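Open Day at the Romitz Paper Mill

March 27, 2025

I had been meaning to go to the Romitz open day for years, and every spring something got in the way, so when the card came through the door this time I put it on the fridge and told everyone I was busy. The mill sits at the bottom of Pemunholm, past the bridge, and you smell it a little before you see it (a warm, oatmeal sort of smell, which I liked more than I expected to!). Parking was in the field, and I was glad of my old boots.

They took us through in groups of 20. Our guide had worked the vats for 19 years and talked the whole way with her sleeves rolled up, happy to be interrupted. She showed us how cotton rag is beaten to pulp, and then she let us each pull a sheet. Mine came out thick at one end and thin as tissue at the other. She said that was fine for a love letter.
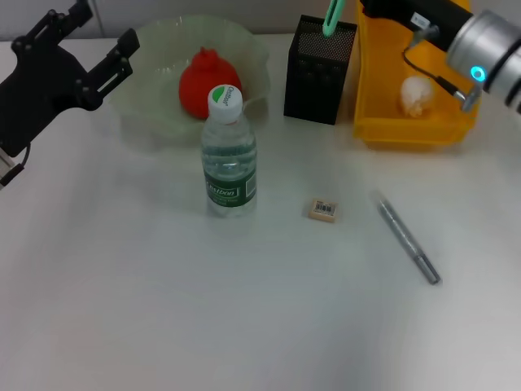 After the vats we climbed to the drying loft, and I could have stayed there all afternoon. The sheets hang over ropes in long rows, with shutters along both walls that get opened or closed depending on the weather. On a good breezy day they can dry 800 sheets up there, and in a damp week everyone just waits. The floorboards creak terribly and there's a lovely view over the river, with the Plotisent hills behind it.

Lunch was soup and bread in the old rag room, and then I spent far too long in the shop. I came away with a pack of Uchida, their soft cream writing paper, for 10 dollars, and a bag of offcuts that my niece has already claimed for her collages.

The mill opens its doors again in April, with the same tour and a bookbinding table for the children. Wear something you don't mind splashing, and go early if you want soup.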